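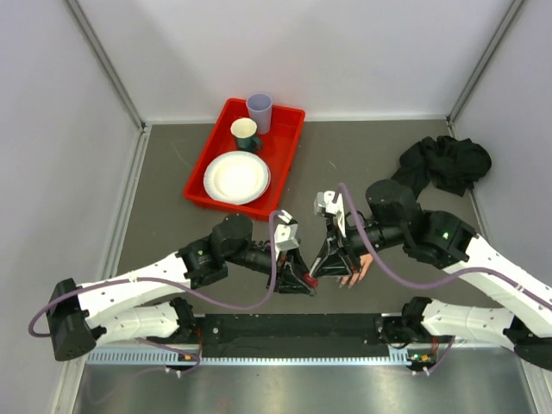 A red tray with a lavender cup and a dark green mug.

How to prepare a self-tape audition for a television role

Updated July 7, 2023

These steps cover a standard self-tape for a scripted series. Casting instructions take priority over anything on this page. The sample request used below is for a supporting part in Rathore, a drama.

1. Read the full request before learning lines. Note the deadline and its time zone, the file format, the number of takes and the wording of the slate. The Rathore request asks for two scenes, 3 pages in total, and one slate in a separate file.

2. Mark the sides. Underline every cue that changes what your character wants. Do not memorize the stage directions. If the sides carry a watermark, leave it in place and do not share the pages with anyone except your reader.

3. Book a reader. The reader sits beside the lens at your eye level and speaks more quietly than you do. A reader on a video call is acceptable, but test the delay first. Delays longer than half a second will break fast dialogue.

4. Set the shot. Use landscape, at chest height, with a small gap above the head. Stand 3 feet or more from a plain gray or blue wall to soften your shadow. Place one light on each side of the lens and turn off the ceiling light.

5. Record the slate. State name, height, location and representation, in that order. Bok-nam Woo of the Trolham agency asks her clients to record the slate last, when the voice is warm. Either order works if the files are separate.

6. Record the scenes. Limit yourself to 8 takes per scene. Watch the first take for sound and focus only, then continue. Props should be kept to a phone or a sheet of paper. Mime looks worse on a close shot than it does in a room.

7. Trim and export. Cut to one second before the first line and one second after the last. Export as MP4 at 1080p. Do not add music or titles.

8. Name and send the files. Use this pattern unless told otherwise:

LASTNAME_FIRSTNAME_ROLE_SCENE1

For example: BAEK_HARANG_NURSE_SCENE1

Check the upload link in a private browser window before sending it. Set any password exactly as the request gives it, and keep the link live until the role has been cast. Callback sides often differ from the first set, so repeat step 2 when they arrive.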